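Tips for crews working next to the new grippers

At Stindorbridge we tidy furnished rooms, and since November the pickup work has gone to hand-held grippers. Less bending, more checking.

- Clear paper off the seats first. Thin sheets fold.
- Stand pillows up before you start.
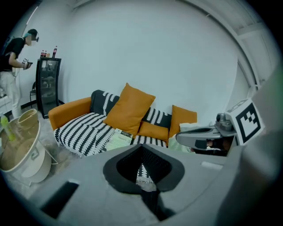
- Swap jobs every 43 minutes. Wrists get tired before backs do now.
- Keep folding cloths by hand - it is still faster.

Ximena Herrera

2 comments | 320 shares
Contact | Back to top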